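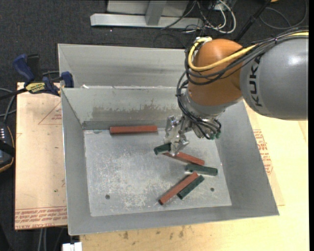 Robot arm over a sheet-metal bin of red and green blocks.

Guides > Zondum Tracker > Administration > Importing defects

3 min read

4.2 Importing defects from a spreadsheet

Use this procedure to move an existing defect list into Zondum Tracker. You need the Project Owner role. Reporters can view the import page but the Start button stays grey for them.

Before you begin, save the list as a CSV file with UTF-8 encoding. The first row must hold the column headings. Title and Severity are required; Component, Owner and Steps to Reproduce are optional.

1. Open the project and go to Settings > Data > Import.
2. Click Choose File and select your CSV. Files with more than 300 rows have to be split first.
3. Match each heading to a tracker field. Headings you leave as Ignore are not brought in.
4. Under Severity, set a value for every label found in the file. Blank cells become Unsorted.
5. Click Preview. The first 30 rows are shown with the fields filled in.
6. Check the dates. If day and month are swapped, change Date Order and preview again.
7. Click Start. You can leave the page while the import runs.

Note: Titles are limited to 200 characters. Anything longer is trimmed and the full text is copied to the Description field.

Note: Owners are matched by email address. A defect whose owner has no account goes to the project's default queue, labelled Dakau in new installations. Rename it under Settings > Queues.

Caution: Running the same file twice creates duplicates. To remove an import, open Import History, select the batch and click Roll Back. Comments added to those defects after the import are deleted as well.

If the import stops with error 3, the file contains a line break inside an unquoted cell. Put quotation marks around the cell, save the file and go back to step 2.

Attachments are not covered by this procedure. See 4.3, Linking a Breruro file store.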